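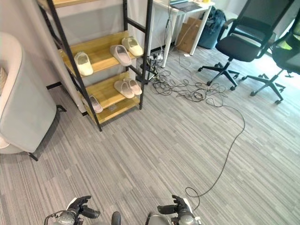 Minutes of the Plarnow Building Residents' Meeting, held Thursday, March 14, 2024, in the ground floor meeting room. The meeting opened once a quorum was confirmed. Minutes of the previous meeting were approved with one correction to the parking item. The first subject was noise between floors. Several owners on the upper levels asked whether hard flooring should be allowed in bedrooms and hallways. It was agreed that gray carpet with a fine streak, or a similar dense carpet, meets the house rules as they stand, and that slippers kept on an open rack of black metal and light wood are fine inside a unit but may not be moved out to the corridor. Owners who want hard flooring must send in the underlay specification first.

Water heater replacement
Two quotes were received. Baltier quoted for a full replacement with removal of the old tank. Preta quoted for repair only, with a shorter warranty. The meeting voted 8 in favor of Baltier, with one abstention. Work is to be scheduled before the end of March. Hot water will be off for most of one day and a notice will go up in the elevator.

Reserve fund
The balance was reported. A transfer of $1,000 from the operating account was approved. One owner asked that the bank statement be attached to future minutes. Agreed.

Storage cages
Cage 426 is still full of items left by a former tenant. A letter has been sent and returned. The manager will send a second letter by certified mail and clear the cage if no answer comes within the period set in the bylaws. Roughly $400 has been set aside for hauling.

Ground floor unit
The Phùng bakery has asked to put two tables on the sidewalk. No objection, provided the city permit is shown first and the tables are taken in at closing.

Other business
The side door is not latching. The locksmith has been called.
Recycling bins will stay where they are until the fence is finished.

Meeting adjourned. Next meeting to be announced by notice in the lobby.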